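Brutbridge Matte White Bench Top: Review After a Month

Surfaces

The Brutbridge top is a flat white work surface sold for sorting, picking and other small-parts jobs. We bought the 1000 x 600 size in October to replace an older Shenoy top that had gone yellow along one side. Dimensions are in millimeters.

Setup

The top ships flat with 12 screws. Pilot holes are drilled and lined up with our existing legs. Fitting took under an hour. There was a slight bow out of the box, which went away once all the screws were tight. The instructions give no torque value.

Contrast

Dark fragments are easy to find on it. On the Shenoy top, small splinters got lost in the printed grain. The Brutbridge has no grain and no pattern, so a piece the size of a clipped twig can be located without moving the lamp. Pale material is harder, and for that we put down a sheet of gray card.

Cleaning

A damp cloth removes pencil and most dust. Marker needs alcohol. Grit should be brushed off before wiping. Ours picked up two fine scratches in the first week, both visible only at a low angle.

Handling small pieces

The finish has enough friction that light pieces stay put when touched from one side. It also has no give, so very thin pieces are hard to get under. Soft, fuzzy tips closing from both sides suit it better than bare metal points, which skate.
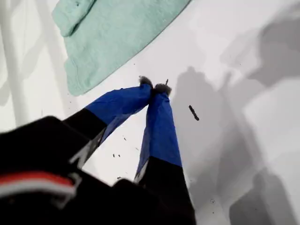
Lighting

Glare is low under a diffused lamp. Under a bare bulb it is noticeable, and shadows next to a tool turn gray enough to hide the smaller bits. Two lamps on opposite sides fix most of this.

Verdict

Recommended for dark or mixed small parts. The edge banding is thin and could be better. A 2000 mm version is listed, but we have not tested it.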